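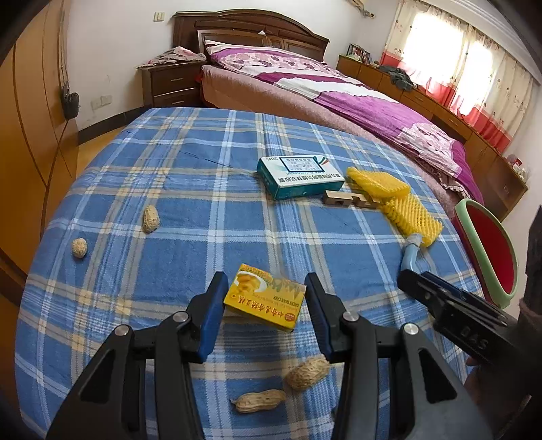 Preguntas frecuentes: comparativa de pinzas manuales Inden y Plaveteo

Última actualización: 2020-11-05

¿Qué se compara en estas pruebas?
Dos juegos de dedos para pinza manual, el Inden y el Plaveteo, con el mismo controlador Hedegaard. Se mide el agarre de objetos domésticos pequeños sobre superficies blandas. Los brazos fijos tienen su propia página.

¿Cuántos agarres hay registrados?
1,336 hasta la fecha, repartidos en 22 sesiones. Las sesiones de abril se hicieron con el firmware anterior y no entran en las tablas.

¿Qué objetos se usan?
Cajas pequeñas de cartón, cacahuetes con cáscara, piezas de madera y utensilios de limpieza con mango de plástico. Cada usuario puede añadir los suyos si anota las medidas en la ficha.

¿Por qué se prueba sobre tela?
Sobre una mesa rígida los dos juegos dan resultados muy parecidos. Con una manta o un mantel, la punta del dedo se hunde un poco y el cacahuete rueda o se mete en el pliegue. Ahí aparecen las diferencias.

¿Cómo se colocan las pinzas antes de empezar?
Con los dedos abiertos del todo y las almohadillas a la vista de la cámara. El controlador toma esa posición como cero. Si se arranca con los dedos a medio cerrar, hay que repetir la calibración.

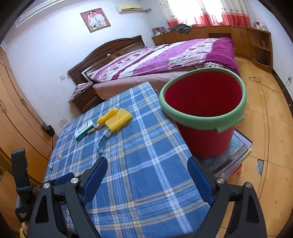 ¿Cada cuánto se cambian las almohadillas?
Recomendamos hacerlo cada 434 agarres. Pasado ese punto la goma patina con el cartón satinado, sobre todo en el juego Plaveteo.

¿Se pueden usar dos pinzas a la vez?
Sí. El controlador admite dos unidades. Conviene etiquetar cuál es la izquierda y cuál la derecha, porque los ficheros se guardan por número de serie.

¿Qué cámara hace falta?
Probamos la Burnia de gran angular y una estándar. Con la estándar se pierden los dedos al abrirlos. La Burnia curva los bordes, pero el programa lo corrige.

¿Cuál de los dos juegos es mejor?
Para cajas, Inden. Para objetos redondos, Plaveteo, que en la última serie recogió más de 58 cacahuetes seguidos sin fallo.

¿A quién escribo si tengo un problema?
A Fedir Shevchuk, desde el formulario de contacto. Adjunte el registro del controlador y la versión del firmware.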